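4.3 Open-day deployment

The second collection setting was an open day held on a Saturday in June at the Grelidcombe building. Visitors were invited to operate the hand-held grippers themselves after a short demonstration by one of the authors. Over 200 people passed through the room; most watched, and a smaller group completed one or more trials. We report these trials separately from the laboratory set, as the operators had no prior practice and received no correction once a trial had begun.

Each station offered 6 household tasks on a tabletop. Operators were told the goal of the task but not where to grasp the object or in what order to proceed. A trial ended when the operator put the gripper down or after 8 minutes. Two hosts, C. Pacheco and C. Evangelista, reset the objects between trials and noted interruptions – questions from bystanders, for the most part – on a paper sheet that was later merged with the Homska logs.

Thin, smooth objects gave novice operators the most difficulty. With the toothbrush, many closed the pads on the narrow neck, where a small error in wrist angle rotated the brush out of line. Grasps lower down, where the handle begins to widen, were easier to keep aligned (Figure 5).
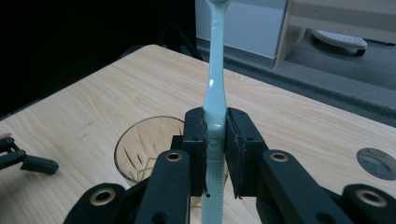
Figure 5. Toothbrush held upright between the finger pads, grasped at the start of the widening handle; cut-glass cup on the table behind.

Trials with a logged interruption were kept but flagged. Their effect on the grasp statistics is examined in Section 5.2.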